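Notebook, Wonetti grasping work, 18/07/2023

Back on the glass table today, and very glad of it. I wanted to see whether choosing the grasp from the wrist view alone copes with lumpy things and clear ones, so the pineapple came out again, on its cream plate.

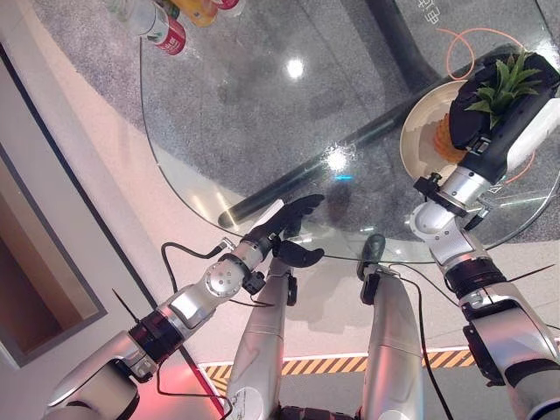 Entry by Jayanthi Unnithan

The log now stands at 1,187 grasps, 89 of them marked "unsure" by the model, and I do like that it owns up! Prakash thinks the threshold is too timid. I'd leave it alone until we have looked at glare properly, as the lights are still very bright in the wrist views

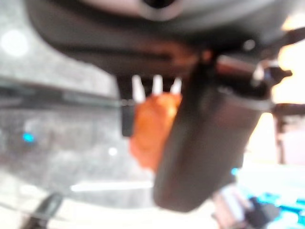

and that could easily upset the depth guess. Anselmo has kindly offered to relabel 26 of the unsure ones by hand, bless him. Clear plastic still worries me most, what with the highlights and everything behind it showing through bent.
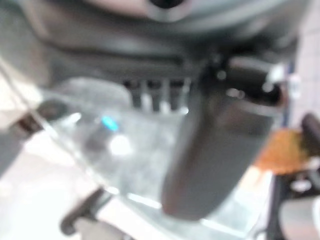
Annapurna Kotian
Grasp labelling and review

I've read Jayanthi's notes and agree about the threshold. Please keep the clear plastic trials in their own folder, and I'll go through them with Gobnait.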